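Before you book a car in Nistlow
10/4/24

The manager of the Nerura rental desk in Nistlow has 132 cars to look after, and most of her day goes to questions about deposits. "People read the daily rate and stop there," she said. "The deposit is held on the card for the whole rental."

Nerura took over the desk from Ghauri in October. Drivers now get a grace period of 20 minutes on returns. After that, an extra day is charged.

She suggests booking the small Dritus for town trips. "It fits the old parking garage. The van doesn't."

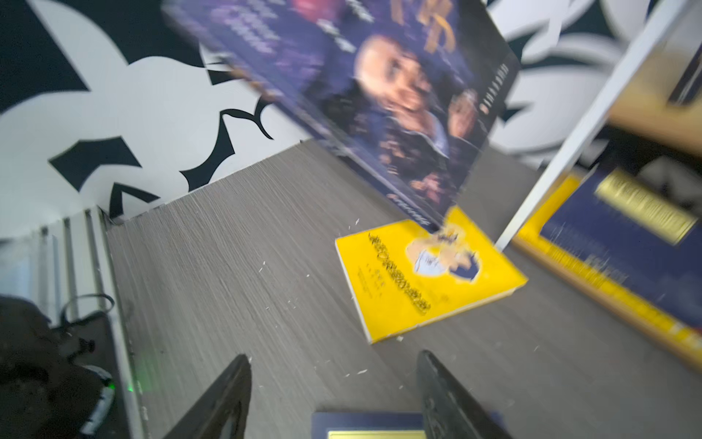
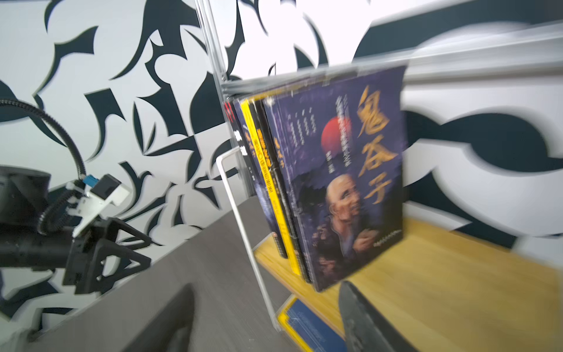 Asked about fuel, she said the rule is full to full, and the nearest pump is 2 miles from the desk. "Keep the receipt. If the gauge reads low, we look at that first." Child seats must be reserved when you book.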